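Unit 14 notes: leather, before we get to the Keltia case

Okay, quick recap from last time, and then I want to push on to finishes. We talked about how a hide gets split into layers. The top layer keeps the grain and costs more, and the lower split gets coated so it looks smoother than it is. I love a good coated split, by the way (don't tell the Bianchini people!).

Stitching matters as much as the hide. Every channel or button pulls the leather down into a crease, and creases are where a pale finish picks up dirt first, so look there when you write up your samples. 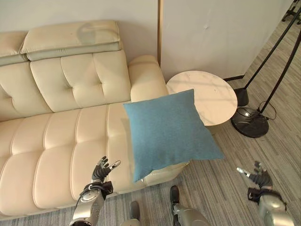

## For your write-up

- Read the Drotby handout, the cleaning pages only.
- Pick one sample from the drawer, 583 or 1203, and draw the seams by hand. Messy is fine, I promise.
- Note where a cloth would reach and where you'd want a soft brush.

Bring it in January and we'll swap.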